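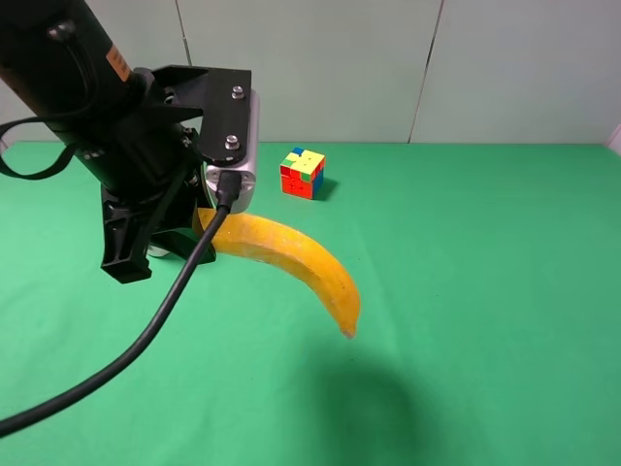 **Figure 2.** Fixed-camera view of the workspace. The gripper is over the stem end of the banana; the cube stands behind it as a distractor.

### 4.2 Approach to curved objects

In this section we study how the approach policy behaves when the target object has no straight main axis. Most of the objects in the Falavis set are boxes, cans and cups, and for these objects the grasp point predicted by the baseline is close to the center of the bounding box. For a curved object this rule is not good. The center of the box can lie outside of the object, on the inner side of the curve, and the fingers then close on air or push the object away.

We selected the banana as the main test object for this reason. It is also a useful case because its two ends are different. In the position of Figure 2, the stem end is thick and lies under the gripper, while the other end is thin and points toward the viewer. A policy which understands only color and rough position can reach the fruit, but it has no information to prefer one part of the curve over another.

**Setup.** The arm is mounted beside the table and the fixed camera observes the whole work area. The table is covered with a green cloth. We did not stretch the cloth perfectly flat between episodes, so small wrinkles remain, and we consider them as part of the task. The light was also not controlled. Soft shadows from objects above the table fall into the work area, as can be seen near the tip of the banana, and they move from one session to another. We kept these shadows in the training images and applied no correction.

The cable of the end effector passes in front of the gripper and hides a small part of the fruit in this view. In early experiments we masked the cable by hand. This gave cleaner images, but the policy trained on them became weaker when the mask was removed at test time, and we stopped to use it. All results below are with unmasked images.

**Data.** We collected 679 teleoperated episodes with the Kavirora controller. In every episode the operator receives a text command which names one object, and a second object is placed on the table as a distractor. The distractor is never touched in the successful demonstrations. The cube was chosen because its faces contain yellow squares, so the color of the target appears also on the distractor. Episodes in which the operator moved the wrong object were deleted and recorded again.

**Method.** Grakonine predicts a short curve along the object instead of a single grasp point. The curve is represented by 15 points in the image plane. For each point we compute the local direction, and the wrist is rotated so that the fingers close perpendicular to it. The final point is selected by a small scoring network, following the idea of Kuusk but without the depth input. During the approach the curve is predicted again at every control step. When the gripper covers a part of the object, the hidden points are carried over from the previous prediction.

**Observations.** The largest difference to the baseline appears in the last part of the approach. The baseline often changes its wrist angle when the stem end becomes hidden, as the visible region is then shorter and its box changes shape. With the carried points the angle remains stable. We observed two typical failures of our method. In the first, the shadow on the cloth is joined to the thin end of the fruit and the curve becomes too long. In the second, the curve is correct but the scoring network selects a point too near to the stem, where the fingers have little room to close. The first failure was reduced by color augmentation. The second one remains, and we return to it in Section 5.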